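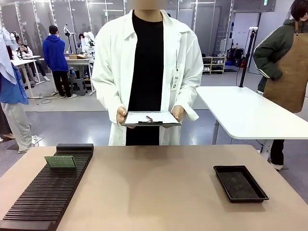
By the automation desk, staff writer

The handover rules at Briltside fit on one sheet, and the sheet lives on a clipboard. Good. Sonell's old manual ran to 1110 lines and people mostly skipped it.

Rule one, person reaches, robot waits. Open hand, palm showing, fingers clear of the pads. No grabbing from the side. Rule 2 is slower: the grip doesn't let go untill it feels a pull. Okabe sites do it the other way, on a timer, and the argument has been going since October.

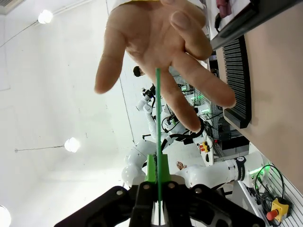
Then the stop buttons. Has to be one in reach of whoever is taking the part, not just whoever is at the keyboard. Checked every Tuesday, before the first run, pressed for real. A tick on the form without a press dosen't count.

Boards get their own line. Back in the rack after handling, upright, never flat on the table. Wado wants that in its shared draft too, along with a cap of 4 people near a live arm. Briltside hasn't signed yet. The wording on the cap is still open, next call is at nine.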